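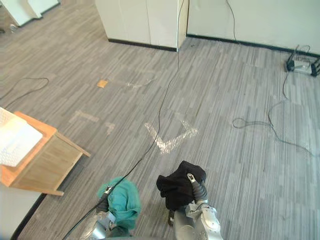

Fig. 2. Teal cloth and black cloth over the striped carpet, tape mark on the floor.

Section 2: Sorting and folding your cloths

Welcome back! If you have worked through Section 1, your Atinga cloth set is out of its bag and you have found yourself a good stretch of floor (carpet is fine, and so is tile, as long as it has been swept). Folding goes much more pleasantly when the sorting is done first, so please don't be tempted to skip ahead.

Before you start

Mark your folding spot with two strips of tape in a wide V. The point of the V should face you. Any tape that peels off carpet cleanly will do, and you can leave it down between folding days if nobody minds the look of it.

Caution: Look for cables crossing the floor. Move them to one side if you can, and if you can't, please step over them carefully and never lay a cloth on top of one.

Steps

1. Take one cloth in each hand, a teal and a black if you have both, and hold them apart over the floor.

2. Give each one a gentle shake to let the big creases drop out. Small wrinkles can wait for step 5.

3. Lay the teal cloth down first, with one corner at the point of the V and two sides running along the tape.

4. Set the black cloth on a side table or a chair for now. Clear a little room beside whatever already lives there, a keyboard or a stack of mail or what have you.

5. Smooth the teal cloth from the middle outward with the flat of your hand, then fold it in half, and in half again.

6. Do the same with the black cloth, and start a separate pile for it.

Note: New black cloths may shed a bit of color. Wash them apart from the teal ones for the first 2 washes, and keep them in their own pile until then.

Note: A full set of 18 cloths takes around 50 minutes the first time through, and a good deal less once your hands know the way of it. Our own Lamisi Sulemana likes to do hers in two sittings with tea in between, and we think that is a lovely way to go about it.

When both piles are done, go on to Section 3, Filling the Storage Bag.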